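Section 4: Household chores and what to expect

4.1 Before you plan a task

The Ruvden arm can do a small number of household chores well, a larger number slowly, and a good many not at all. Most complaints that reach our support desk come from owners who gave it a job from the last group. Read this section before you set up your first task list.

Chores it can usually do without help:
Lifting a closed bottle and setting it down elsewhere on the same surface
Moving small boxes and packets to a tray
Standing a fallen container upright

Chores it will try but may not finish:
Clearing a full table or shelf
Putting toiletries back in a set order
Picking up soft packs that change shape when squeezed

Chores it cannot do yet:
Unscrewing tight caps
Folding bags or cloth
Deciding what is rubbish and what is not

Note: A task marked "done" means the arm has run all its steps. It does not mean the table looks the way you wanted. Check it yourself.

4.2 Lifting a bottle from a crowded table

Bottles are the best first task. Pick one with straight or gently curved sides and a screw cap, and leave the things behind it where they are. A table with nothing else on it will tell you little about how the arm copes in an ordinary room.

1. Stand the bottle near the front edge of the table, with a clear space on both sides wide enough for the open fingers.
2. Check that the cap is closed.
3. Choose Lift and Place from the task menu and set the grip to 2.
4. Wait for the fingers to open fully and come in from either side. They should be level with the lower body of the bottle, with neither pad touching it. 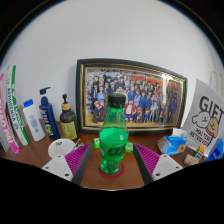

Ruvden Owner's Guide, Issue 6

5. If both pads face the bottle, press Continue. If one finger is closer than the other, press Back and move the bottle, not the arm.
6. Watch the first lift from start to finish. If the bottle slips, raise the grip by one step and try again.
7. When the lift is steady, mark the place where the bottle should go.

Caution: See-through plastic is hard for the camera to judge. Coloured liquid inside helps, but the part above the fill line may still be missed. Keep the grip point below it.

Caution: A coaster can stick to the base and come up with the bottle. Stay at the table for the first few lifts and keep your hands away from the fingers.

Note: Shiny glass, such as a framed picture, can throw reflections that confuse the camera. If the arm stops with message 100, turn down the nearest lamp and restart from step 3.

4.3 Moving on to other objects

Keep to bottles until the arm has made several clean lifts in a row. Then try a small box — soft packs should come last. Tondum pads give a better hold on narrow shapes and are fitted as shown in Section 6.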